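Ticket 1480: Wrist camera view and approach rules for plastic parts on ribbed panels
Queue: Cell practice / Drakoleck line
Status: Resolved, rule text merged
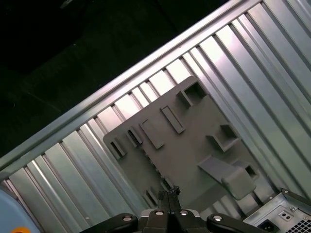
Dimas Jugah: Before anyone touches the speed settings again, can we agree which rule applies? The practice sheet says "approach along the part's long axis" in section 4 and "approach square to the supporting surface" in section 6. Both can't win. I had two operators set up the same job this morning and they came back with two different taught paths, each one correct by the sheet.

Ximena Huenchumán: Good catch, and I'm really glad it came up now and not in December when the Zúñiga units arrive! I wrote section 6. It was meant for flat trays. A ribbed panel gives you a second direction to worry about, the ribs themselves, and I never mentioned them.

Dimas Jugah: Then we need three things in the rule: the part, the surface, and anything tall nearby. With the power supply sitting where it does, a wide swing of the gripper arms is a bad habit even at crawl speed.

Log, Ximena Huenchumán

9:10 a.m. Pulled the current sheet (revision 15). Confirmed the conflict Dimas describes. Sections 4 and 6 were written months apart and there is no line saying which one takes priority. Added a temporary note at the cell: stop at the hover point and call a second person before closing the fingers.

9:40 a.m. Tried the section 4 approach with the program paused at hover. The gray plastic piece lies at the same slant as the panel, so the long axis is easy to find. Good news, and it means operators can line up by eye on the bright outer edge of the panel. I love this, it's a free reference line and we've been ignoring it.

10:05 a.m. Tried section 6, same hover point. Square to the surface gives better finger clearance but says nothing about rotation. That's the hole in the rule. You can satisfy section 6 with the wrist turned any way you like, including ways that bring a gripper arm over the inlet socket.

10:30 a.m. Asked Laurențiu Munteanu whether the hollow square bosses are acceptable grip points. His answer: no, never, leave them out of the taught positions. Grip on solid raised features or on the outer edges only. He'd like this written down for every molded part we handle, and I agree – we keep relearning it one part at a time.

11:15 a.m. Dry run of a combined rule, power off to the chassis, force limit at the low setting. Order of steps:

1. Confirm the chassis is unplugged and tagged. A visible socket proves nothing about the supply, so check the cord and the tag.
2. Move to hover. Stop.
3. Match wrist rotation to the supporting panel's edge.
4. Check both gripper arms against the tallest neighbor, on the camera view and then by eye from the side.
5. Descend square to the surface. Stop short of contact.
6. Second person confirms the fingers are over a permitted feature.
7. Close at low force.

11:50 a.m. Repeated with Dimas at the pendant and me as second person. We disagreed once, at step 4, because the camera looks past the fingers and makes the gap on the power supply side hard to judge. So the side check stays in as a required step. It takes a few seconds and I think it's the best line in the whole rule.

Comment, Marcelino Honorato: Love the order. One request: please say "supporting panel's edge" and not "rail". On the Tillach cells a rail is the thing the robot travels on, and somebody will line up to the wrong one.

Ximena Huenchumán: Done, and thank you! Changed in every place, including the pocket card.

Comment, Sombat Boonyarit: What about loose items in the corner of the view? The old sheet had a housekeeping line and I don't see it in the draft.

Ximena Huenchumán: It got lost when I merged the two sections. It's back as step 0: anything that isn't part of the job leaves the reach area before power is enabled on the arm.

Resolution

Sections 4 and 6 are replaced by a single section 4, "Approach to parts on a chassis panel". Grip feature rule added as 4.3. Taught paths made under revision 15 need a hover check before their next use. Zundesow controllers keep the force limit under "Contact", page 184 of the cell manual.

Still open, moved to ticket 1482: whether the second person is needed for every pick or only the first one after a path is edited. Dimas says first only. I lean toward every pick until we've had some practice with the new wording, and I'm happy to be talked out of it.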